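Talk notes, 12/4/20. Clastia planner, Mapplebeck session.

Slide 1. Say who we are and keep it short. Clastia is the planning layer. It sits between perception and the arm controllers and decides which arm moves when.

Slide 2. The two-arm problem. Each arm has its own planner and its own goal. The shared part is the space over the middle of the table. Our first version locked the whole table, so one arm waited while the other worked. Slow, but safe. 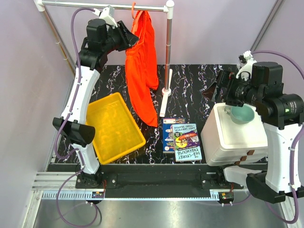

Slide 3. What we do now: split the space into 22 zones and reserve only the ones a path crosses. A reservation ends when the arm leaves the zone — not when the task ends. Pause here, people usually ask about deadlock. Answer: fixed priority, and the lower arm backs out.

Slide 4. Cloth. Perception gives us a mask and a few grasp points, no full shape. We pad the reserved zones once cloth is in the gripper. The padding is set by hand.

Slide 5. Numbers. 3208 planned motions in the log, 103 replans, 71 of them with cloth held. Leave this one up for questions.

If time is short, skip slide 4 and go straight to the numbers.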